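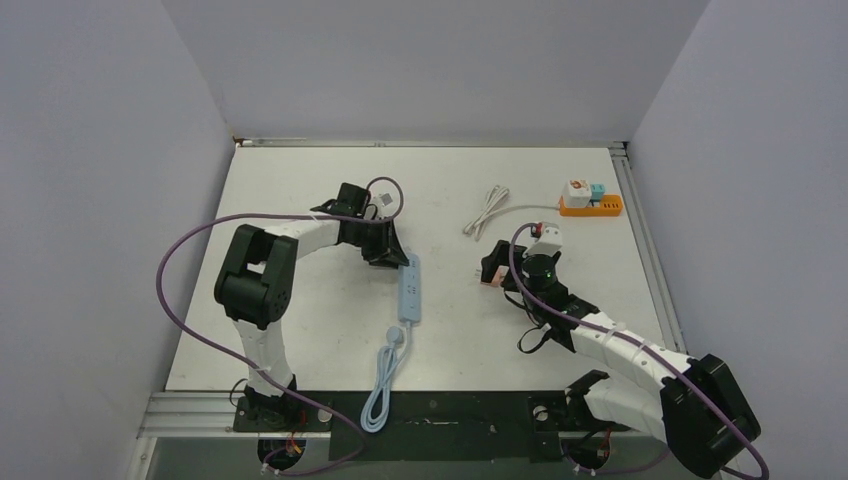

Should a school robotics club be marked on speed? Only after it has been marked on repeatability.

The Farnham club sets its students a plain task: two arms, power strips, plugs and adapters. Under the present rules a team has 60 seconds and its best run counts. I think this rewards luck. A gripper that closes squarely on an adapter once in 16 attempts has told us very little about the program behind it.
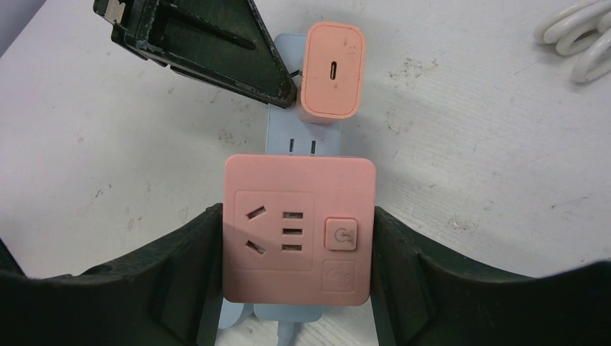
Tia Mapplebeck's proposal is better. Score every attempt, publish the failures, and let the clock settle ties. Neville Sedgwick objects that this makes a dull afternoon for parents. It may well do. The students would still learn more from it, and I would vote for it in May.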